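Kitchen Table Newsletter Tips
Posted 15 November 2023 in Home & Kitchen

Quick post, issue goes out tonight. A few people asked how I put together the Wirstead Letter at home without the house turning into a paper pile. 172 readers now, 155 by email and the rest on paper. All of it done in the kitchen. Tips in no order.

Clear the counter first. All of it. Mail, fruit, chargers, the permission slip from last week. I used to work around the mess and lost a page of council notes under a cereal box for two days. Wipe down, then dry with a towel, then wait a few minutes anyway. Newsprint picks up damp and the ink goes everywhere.

Newsprint ink on a pale counter: dish soap and warm water, soft cloth. Do it right away. If it's been sitting, a paste of baking soda and water, but test a corner first and keep anything acid (vinegar, lemon) well away from marble. Learned that one on my sister's counter. She still brings it up.

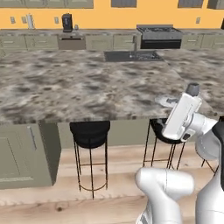

Marble-topped island, back counter against an orange-yellow wall.

Cut clippings on a board. A cutting board you don't use for food anymore is perfect. Metal ruler, craft knife, fresh blade. Scissors are fine for short pieces but they wander on a long column.

Write the date and the paper's name on the clipping BEFORE you cut. Pencil, in the margin. I have a whole envelope of great stuff about the Ivent bridge closing and no idea what year half of it is from. Useless for quoting.

Keep an inbox. One tray, one only. Everything that might be a story goes in there: flyers, meeting agendas, the note from the guy down the street about the storm drain. Empty it the night before you write. If you have two trays you have a filing system and now you have to maintain it.

Recording interviews at home

Phone calls on speaker in a kitchen sound awful. Hard floor, hard counters, everything bounces. Fixes, cheapest first:

Folded dish towel under the phone. Takes off the buzz.
Couple of bath towels over the backs of chairs, close behind you.
Turn the fridge down or off for the call. Put your car keys in the fridge if you turn it off. You can't leave the house without turning it back on. Best tip on this page.
Dishwasher, fan, range hood, all off. Check the timer too, mine went off in the middle of the school board lady's one good quote.

A closet full of coats beats all of the above if you fit in it.

Ask before you record. Every time, even a neighbor, even if you did it last month. Say it again once the recorder is running so you've got the yes on tape. Rules vary by state so look up yours.

I back up the audio the same day. Phone to laptop, laptop to a little drive in the drawer with the tape and the scissors. Label is date, last name, topic. I keep files six months then clear them out, unless somebody's complained about the piece. Then they stay.

Checking things

Make one phone call per fact you'd be embarrased to get wrong. Road closings, dates, dollar amounts, how a name is spelled. I write the shaky ones on sticky notes and put them on a cabinet door at eye level. Note comes down when it's checked. If there's still a note up at send time that line gets cut. No arguing with the cabinet.

Sticky notes fall off greasy doors by the way. Wipe the door first, or use painter's tape. Regular tape pulls the finish.

Something you saw on Facebook is a tip. Not a story yet. Call the person. Back in February I nearly ran a "store closing" item off a post everybody was sharing and it was two years old. One call, they were open, kind of annoyed.

Corrections go at the top of the next issue. Same size type. Short. What we said, what's right, sorry.

Printing and folding

I print the paper copies at Kaewsai Copy on Main and fold at home — their folding machine costs extra and it's a small batch. Home printer works too but watch the ink price, and let the sheets sit before you fold or they smear right on the crease.

Fold with the back of a butter knife. Run it along once, firm. Bone folder is nicer if you own one. A clean wooden spoon handle does the job and won't shine up the paper.

Work standing up. Folding hunched over at a table kills my neck. Counter height is better, and put something soft under your feet if the floor's hard.

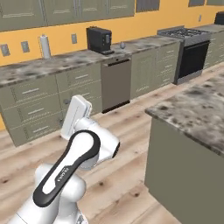
Pale plank floor, knots and streaks showing.

Paper scraps: sweep dry, don't mop over them. Wet newsprint sticks to wood like glue and you'll be scraping with a fingernail. Same for the little curls off the craft knife. If some does get stuck, damp cloth laid on top for a minute, then lift. Don't soak the boards.

Ink drips on a wood floor, blot, don't rub. Then call it character.

Email side

I send through Plokel, free plan, nothing fancy. Send yourself a test first and open it on your phone. Long subject lines get chopped, so put the actual news in the first few words. "Water main work Tuesday" gets opened. "Your Wirstead Letter" doesnt.

Proofread out loud. Takes me roughly 30 minutes while the soup's on. Then somebody else in the house reads it, I pay in cookies. You will still miss one. (Probably more than one on this page, I know.)

Old papers

Recycle most. Keep a stack for windows, for lining the compost pail, wrapping glasses, ripening green tomatoes. Skip the glossy inserts for all of that. One copy of each of your own issues goes flat in a box, off the floor, not in the basement. Folded ones crack along the fold after a while.

More on getting meeting minutes out of town hall next time. Soup's boiling over.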